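The chocolate maker who doesn't believe the label

The founder of Brekus has been selling chocolate bars out of a former shoe shop for 11 years, and she would like you to stop reading the front of the wrapper.

"Seventy percent tells you almost nothing," she says. "Seventy percent of what? You can make a terrible bar at 70 and put a nice parrot on it."

I came in doubtful myself. Small-batch chocolate costs a lot, and the people who sell it tend to talk about it the way other people talk about wine. She agrees that most tasting notes are nonsense. "Somebody wrote 'wet leather' about one of ours. I don't want to eat wet leather. I didn't change the recipe, but I did worry for a while."
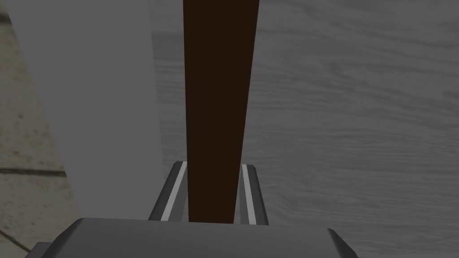

Dark brown, matte, no markings: a computer rendering.

Her real complaint is with the word "craft." Ududmont, a bar she used to stock, has it on the box in gold letters. She asked the company 2 questions – where the beans were roasted, and who roasted them – and got back a brochure. "A very pretty brochure," she says. She dropped the line in December, the worst month of the year to have a gap on the shelf.

Does anyone taste the difference? She says yes. I pushed her on this, and she admitted that her own blind tasting, held in the shop with 207 customers over one winter, didn't go her way. The favorite was Geagea, a supermarket bar with plenty of sugar in it.

"People like sugar. I like sugar. I'm not going to stand here and tell them they're wrong."

So why pay more? Her answer is that she pays growers more and can show the invoices to anyone who asks. Few do. I asked, and she pulled out a folder. The prices were there, though I had no way of checking how much of the money reached the farm, and she didn't claim to know either.

I bought a bar on the way out. It was good. I'm still not sure it was better than the one from the supermarket.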